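I finally have a result I want to write down before I talk myself out of it. For most of May I've been retraining our two-arm tidying policy at Ollivora, and the change that helped the most was almost embarrassingly small: we stopped throwing away the hesitations.

Some background. We train by imitation, so a person drives both arms through a task, we record everything, and the policy learns to copy it. Our old cleaning script (we call it Niltier) cut out any stretch where the arms slowed down near an object. The thinking was that pauses are wasted frames. And in free space they mostly are! But close to a pile of stuff, a slow moment is often the driver lining up the fingers, backing off a hair, and choosing which thing to go for first. We were deleting the very part we wanted the robot to learn.

So I reran the whole pipeline with a softer filter that leaves slow motion alone whenever a gripper is near an object. That gave me 1126 usable demonstrations out of around 2000 recorded, and I trained on those with nothing else changed. Same network, same learning rate, same seed.

The old policy went into clutter like it was late for a bus. The new one slows down, adjusts, then closes. I ran 113 trials on mixed piles and the failed first grasps dropped enough that I went back and checked I hadn't loaded the wrong weights – twice.

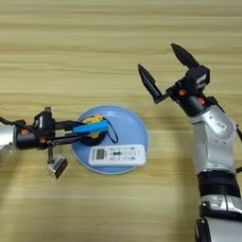

The part I'm most excited about is the second arm. In the old data, an arm with no job was nearly always trimmed, so the policy had hardly any idea what to do with it and would wander into the other one's way. Now it has plenty of examples of waiting, and it waits!

Plenty is still open. Thin cords are a pain, and I suspect our depth input is partly to blame. I also want to try the same filter on the Rallano recordings, which came from much faster drivers, and see if the effect holds up or shrinks. The training job for that is queued for tonight, and I'll post the curves when it's done.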